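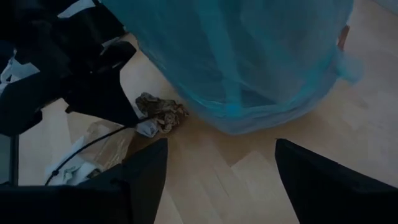 Blue bag, wood floor

Forum > Carving Bench > Spoons and Kitchenware > Keeping green blanks from cracking

Reading time: 2 min

wynjenkins
I finally got a cherry log from the orchard at Sirnden and I'm hooked!! Split it Wednesday night and had four ladle blanks axed out before bed. The grain follows the crook right down into the bowl, just gorgeous. Trouble is, I can't carve them all this week. How do you all keep blanks from checking? Plastic, freezer, bucket of water?

GrietD
Cherry! Lucky you. Plastic bag, air squeezed out, bottom of the fridge. I flip the bag inside out every day so mold doesn't get going. And get the pith out completely before you store anything. If there's even a sliver left in the back of the bowl it will split on you, bag or no bag.

konrad_p
I'm going to disagree with the fridge. Fruitwood spots up fast in plastic and the gray stain goes deeper than you think. Rough the bowl out the same day, leave the walls thick, then bury it in its own shavings in a paper sack. I weigh mine. The last big ladle was 1,148 grams fresh off the axe and I didn't touch it with a finishing knife until it stopped dropping.

GrietD
@konrad_p paper is fine for a roughed bowl but she has solid blanks. The ends would open up overnight in my shop (wood stove).

Ynyr Pugh
Freezer for me, every time. Wrapped tight, thawed on the bench while I eat breakfast, and they cut like butter. I had 19 in there last September and lost one, and that one had a knot I should have seen.

konrad_p
Fair point on the stove. Mine is an unheated garage. Still wouldn't leave cherry in plastic past a few days.

wynjenkins
Love this place. So two go in the freezer, and I roughed the other two tonight with the Drisar hook knife and put them in shavings. That knife is so much fun on wet wood! Will oil them once they're dry and sanded to 500, then post pics.

Ynyr Pugh
Skip the sanding and leave the knife facets, you'll thank me :)

GrietD
No way, sand the inside of the bowl at least. Soup gets in everything.

Contact the moderators | Copyright Juramel Carving Forum | Back to top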